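Replacing the SSD in a Slanina Mini Desktop

The Slanina takes one M.2 2280 drive on the main board, plus a 2.5-inch SATA drive in the lower tray. The steps below cover the M.2 slot only. Allow 40 minutes, not counting the time needed to copy your data.

Before you start

Back up the old drive. If disk encryption is on, save the recovery key somewhere other than this computer. Check the board revision printed next to the memory slots. Revision 2 boards accept NVMe drives; earlier ones accept SATA M.2 drives only and will not detect an NVMe drive.

You need a small Phillips screwdriver and a USB stick with the Mukila imaging tool. 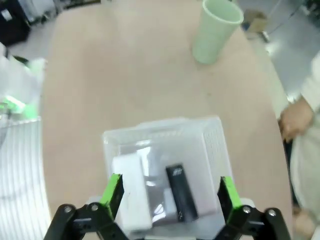 Shut down from the operating system menu. Do not use sleep or hibernate. Unplug the power cord, then hold the power button for five seconds.

Removing the old drive

1. Loosen the rear thumbscrew and slide the cover back.
2. Lift out the 2.5-inch tray. Leave its ribbon cable connected and rest the tray on its side.
3. Remove the screw at the end of the M.2 drive. The free end rises a little.
4. Pull the drive straight out of the slot.

Fitting the new drive

Insert the drive at a shallow angle until the gold contacts are almost hidden. Press the free end down and refit the screw. Stop when it is snug. If the drive came with its own heat spreader, leave off the Slanina thermal pad, as the cover will not close over both.

Refit the tray and cover, connect power and enter setup with F2. The drive should be listed under Storage.

Restoring the image

Boot from the USB stick, choose Restore, and select the new drive as the target. Check the model name before confirming. The target is erased.
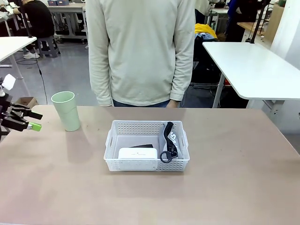
Onni Saarela writes that on a revision 2 board the drive did not appear under Storage until the slot mode was changed from Auto to PCIe, and that the setting went back to Auto after a firmware update.

If the slot mode is already PCIe and the drive is still missing, remove it and seat it again. Then load setup defaults and restart.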